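Ticket 125: Arm folds the towel once, then stops short of the second fold
Product: Olvera folding routine, Skutari release
Status: Open, waiting on site
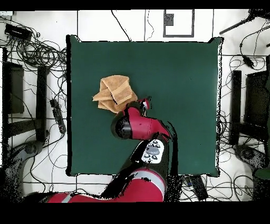
Suryani Nugroho wrote back within the hour: Before you change anything, could you tell me whether it gives up on hand towels too, or only on the thicker ones? We had the same complaint from Sondholm in December and it came down to the thickness limit.

Thank you, Suryani, that was quick! I tried both this afternoon, and I'm sorry to say it's the thick ones only. Hand towels go through fine, dishcloths too. With the tan terry bath towel it makes the first fold quite nicely — a bit crumpled along one side, but I've seen worse from my own children — and then on the second it comes down to the corner, closes on the top layer alone and drags that layer off the rest. After that it reports "fold complete" and waits for me to be pleased with it.

I went through the settings as the guide asks. Grip force was at 65, which I left alone. The thickness limit was set to 8 mm, and a doubled bath towel is well over that once the loops fluff up, so I can believe the routine simply doesn't think there is anything underneath. I raised it to 12 and ran it again. It took both layers on the first try and lost them on the next two.

Suryani Nugroho, 4:40 pm: That's a help. Please put the limit back to 8 and turn on "press before grip" under Fabric. It flattens the corner for a moment before closing. Also slow the approach to 300 ms per step if it's any faster than that.

Done, and it's better. I gave it the whole basket while I had my supper, and it got through most of the bath towels, though the stacks lean and I wouldn't put them out for guests. Two came out folded once and abandoned. I could have finished the lot by hand before the kettle boiled, of course, but my shoulder isn't what it was and I would dearly like this to work, so please don't close the ticket on my account.

Still open from my side: the false "fold complete" message, and whether the Trestitton update changes the corner search. I'll send the run log in the morning.

Eduard Hrnčiar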